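Coveck Cling Film Dispenser, Bench Model

Product overview

The Coveck bench dispenser holds one catering roll of cling film and cuts it to length with a sliding blade. It is intended for small kitchens, fruit counters, delis and home users who buy film on long rolls. The unit stands on a countertop or can be screwed to a wall or the underside of a shelf. It needs no power supply.

The body is molded in one piece, with a hinged lid and two removable end hubs. The hubs fit cores of different widths and are pushed in by hand. A brake pad on the left hub keeps the roll from running on after a pull. Brake tension is set with a thumb screw.

Cutting system

The cutter is a small double-sided blade in a closed carriage that runs along a rail at the front edge. It cuts in both directions, so the carriage does not have to be returned to its starting side. The blade is recessed and cannot be touched with a fingertip during normal use. Replacement carriages are sold in packs of two. The blade alone cannot be changed.

Serrated-edge dispensers need a sharp downward tear, and the film often folds back on itself. With the slide cutter the film is held flat by a rubber strip while it is cut. The strip also keeps the free end in place for the next pull.

Film compatibility

The dispenser accepts PVC and polyethylene film. PVC film stretches more and sticks better to glazed ceramic, glass and steel. Polyethylene film is stiffer and clings less, and is usually the cheaper of the two. Film with a paper backing should not be used. Foil and baking paper will dull the blade quickly and are not covered by the warranty.

Rolls of up to 100 meters fit with the lid closed. Longer rolls can be used with the lid removed, but the brake must then be set by hand for each pull.

Covering bowls and dishes

For round dishes, pull a length equal to the width of the dish plus a hand's width on each side. Lay the film across the far rim first, draw it toward you and press it down along the outside wall. A dry rim gives the best hold. On patterned or glazed bowls the film grips the smooth outside surface, and the decoration makes no difference. Fruit such as grapes can be covered on the stem. Leave a little slack if the contents stand higher than the rim – film pulled tight over a high point tends to lift at the sides.
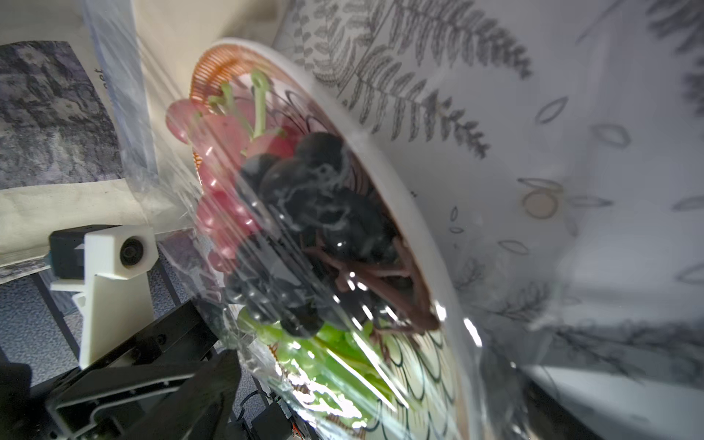 Mounting

Wall mounting requires two screws (supplied) and a level surface. Mark the holes through the rear plate, drill, and hang the body on the screw heads before tightening. Leave 6 inches of free space above the lid so that it can open fully. For countertop use, fit the four rubber feet and leave the rear plate off.

Cleaning

Remove the roll and both hubs. Wipe the body with a damp cloth and mild detergent. The hubs may go in the top rack of a dishwasher. The carriage and rail should be wiped dry only.

Specifications

Length: 19 inches
Roll capacity: one
Cutter: slide carriage, two-way
Color: white or gray
Spare parts: carriage, brake pad, rubber strip, hub pair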